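3rd August

Up at six to get the plums before the wasps did. Filled two buckets from the old tree and left the high ones. My shoulder isn't good for the ladder this year.

Drove to Prusthorpe after breakfast for jar lids. The shop had the wrong size again, so I bought sugar and a new strainer and came home. Gas was up. Toivo called at noon about the well pump. He wants 400 for the part and will fit it himself if I feed him.

Stoned plums until three. First batch set well, second one is more like syrup. I labeled it syrup. Vilja phoned while it was boiling and I let some catch on the bottom, so the big pot is soaking overnight. 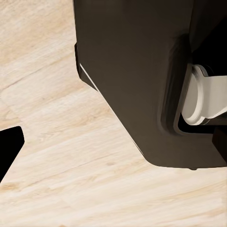
Rain started at five and I got the sheets in with a minute to spare. Ate bread and eggs. Read 10 pages and fell asleep in the chair. Tomorrow the beans need picking, and I have to call the dentist back.

139 shares | 3 comments

Lenni Turunen: Try half the water next time. Mine sets hard.

Vilja Salminen: Sorry about the pot! I'll take a jar of the syrup.

Lukian Derkach: The hardware store by the bridge has the wide lids.

Contact | Copyright Olis | Back to top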